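# How does a robot learn to use its hands?

Think about how you learned to tie your laces. Somebody showed you, you had a go, you got in a tangle, and you had another go. Robots can learn like that too – they just need a LOT more goes!

At the Bresby workshop, Lungile Mkhize guides a robot through a job while it records what its cameras see and how its joints bend. One recording is called an example. On a good day her team collects 56 of them, and they want 800 before the learning begins. So far they have 307!

Every example should be a bit different. If the robot only ever practised in one spot, it might get muddled anywhere else, so the team changes the room, the light and the things to pick up. Messy goes can be useful too.

Some cameras ride right down by the robot's wrist, which gives a brilliant close-up view of its fingers.

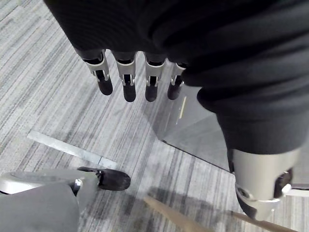
*Four fingers pointing down at a stripy carpet. Can you spot the silver joints?*

**Try it:** pick up a pencil very slowly. Which finger moves first?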